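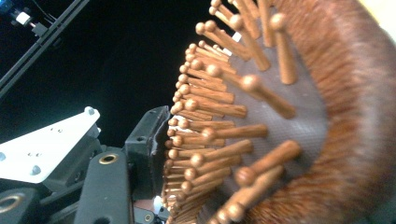

节目第三季第4集的拍摄通告只有一页。地点：Bastora靶场，2号靶位。嘉宾：Jytte Ladefoged，歌手，自带步枪。射距：149米，这是主靶台到土堤前钢靶架的实测值，制作方没有改成整数。

Ladefoged提前到场。她把枪盒平放在射击台上，打开枪机，目视检查弹膛，再用小指探了一次，然后请靶场安全员Galli重复同样的动作。Galli查完，在表格上签字，插入橙色弹膛旗。

“镜架松过吗？”Galli问。

“四月换过底座螺丝，按说明书的扭矩上的，之后没有归零。”

“那先归零，再开机。”

导演不同意。他要第一枪的声音和表情，归零过的枪打不出那种表情。Galli把表格翻到背面，指了指第二条：未归零的枪械不得对钢靶射击。导演看完，去找录音师谈风噪。

归零用纸靶。第一组三发，着点偏右偏低，散布不大。Ladefoged调高低，调方向，记下格数。第二组进了中心圈的左缘。她往回退一格，等枪管凉下来。

等待时收音话筒没有关。录音师后来在Nedow的剪辑室里听到了这一段：风，远处另一个靶位的报数，Ladefoged用很低的声音哼一首歌的副歌，哼到第二句停下，改了一个音，从头再来。那首歌叫《Trulterum》，当时还没有录。

“你父亲也打枪？”Galli问。

“他管弹药登记。一个镇的猎人都到他那里签字。他自己不打。”

“为什么？”

“眼睛。右眼看不清九十米以外的东西。”她说，“他教我登记，后来别人教我打。”

第三组三发，着点重合成一个不规则的孔。Galli用望远镜看过，在表格上填了时间，换钢靶。导演喊开机。

Ladefoged取下弹膛旗，装弹，推枪机，呼气到一半停住。击发。钢靶的回声比枪声晚到，录音电平在红线以下。

导演问能不能再来一次，这次打完转头看镜头。

“枪口朝前的时候我不转头。”她说。

她退壳，锁定枪机在后，插回弹膛旗，双手离开枪身，这才转过头来。摄影师一直没有停机，正式播出时用的是这一条。

Galli收走表格，在嘉宾一栏补上姓名的拼写，日期写的是2026年5月21日。Ladefoged蹲下去捡弹壳，一枚一枚放回原来的盒子，底火朝上。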